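Home Notebook Materials Methods People Search

Textile bench notebook
2024-05-06
Shirt folding, pink mesh

Today I write about the folding and not the washing, because the washing part is already in Vasco's pages. We have 232 garments on the list for the Mistby order, all second-hand sports and leisure shirts, and each must come to the same folded size before it goes into the Tredholm boxes. On paper this is simple. With cotton it is also simple on the table. With the thin sports shirts I lose a lot of time and I want to understand where it goes.

I took the pale pink one first. The cloth has small holes in rows, the type used for sports shirts, and it moves when you only breathe on it. I put it flat on the wood table and tried to get the hem parallel to the grain. I use the grain as my ruler. It runs straight enough on most of the table, only near the knot and the big curls I don't trust it.
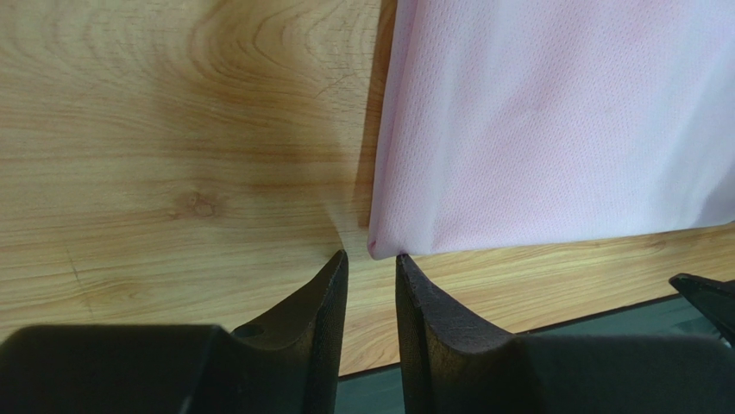

Reading time: 4 min

The hem is quite straight but it slopes a little, and there are shallow folds in the cloth on the left side. I noted also a small reddish mark at the corner. I don't know if it is a stain or something from the sewing. I wrote it on the garment card as "mark, corner, red" and left the rest of the line open. Vasco can decide if this one goes to the second wash or not. Please don't rub it with the thumb, we did this with a Nava shirt in September and made the mark twice as big.

About the hem. My rule until now was: correct the hem first, then the sides. For mesh I think the rule is wrong. When I pull the hem straight, the wrinkles travel up and stop at the shoulder, and then I must open everything again. When I begin at the shoulder and stroke down with the flat hand, the hem comes almost straight alone and needs only one small pull at each corner. I did it both ways several times and the second way was always less work. I did not use the timer for this, so it is only my feeling.

Size of the fold: the card says 36 cm wide for the first panel. For adult shirts this is fine. For a smaller shirt the sleeve doesn't go fully under and it makes a thick place on one side, and then the pile leans. I suggest we write a second size on the card for small shirts. Heriberto doesn't like to have two sizes because then somebody must choose, and I understand this, but a pile that leans also costs time.

The collar is the other problem. If you leave it until the end, it is always bunched together with the sleeve and you can't see which layer you hold. I tried to make the body side neat first and keep the collar side for last, because the body gives me one straight edge to work from. It works, but you must hold the straight edge while you open the collar, or it walks away over the table.

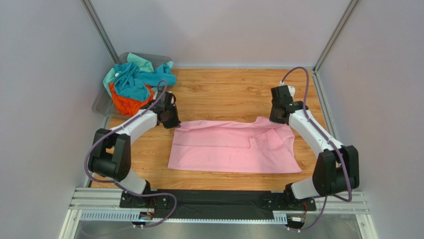
So for the next shirts I will do it in this order: shoulders, body, sleeves, collar, then the fold. I will keep this order for the whole week also when it feels slow.

A note about the bin. I fill it too high. The garments on top fall over the rim and when I take one, a second one comes with it. Heriberto proposed up to 125 g of clothes per liter of bin, which I find a funny way to say "not full," but I will weigh it once to see. More useful, I think, is to put the heavy things at the bottom. And to close the buttons before a shirt goes in – an open button finds the holes of the mesh very quickly.

Now the fold itself. I fold the cloth over on itself so there is an upper panel and a lower panel, and I look at two places: the turned edge at the end, and the long line where the upper panel stops. If the turned edge stands at a right angle to the grain, the shirt is good for the box. If it is a little round, I leave it. Before, I pressed the turned edge with the side of the hand to make it sharp, but a sharp crease in this type of cloth stays for a long time and the Mistby people complained about it already in the first delivery. 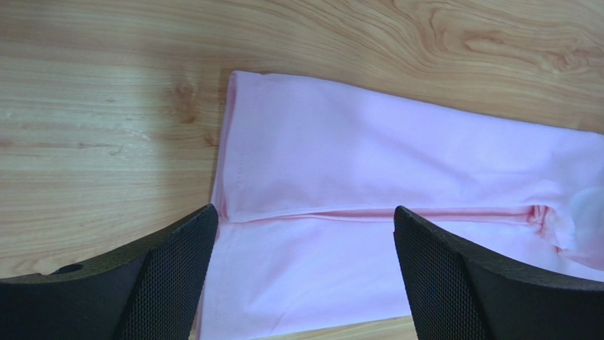
Small wrinkles inside a panel I don't correct anymore. They are not visible in the box and the next shirt on top makes them flat. I spent too much time on them last month. What I do correct is when the lower panel looks out on the side where the upper one should cover it, because this makes the pile wide and then the Tredholm lid doesn't close.

To do:
– ask Vasco about the red mark
– new card with the small size (draft only)
– the Livum tissue paper, we have one pack of 2,000 sheets and I don't know if it is for this order
– put a strip of tape for the 36 cm, on the straight part of the grain and away from the knot

Comments (3)

Vasco Seixas
Leave the pink one on my side of the shelf, I will look at the corner in daylight. If it is thread I just cut it. The Livum paper is for this order, yes, but only one sheet for every second shirt please.

Heriberto Jaramillo
I still prefer one size on the card. Could we try folding the sleeve twice on the small ones before we print a new card? About the grams per liter, it was meant seriously :)

Vasco Seixas
Sleeve twice makes it thicker. I tried it on the Nava shirts.

Previous entry Next entry Back to notebook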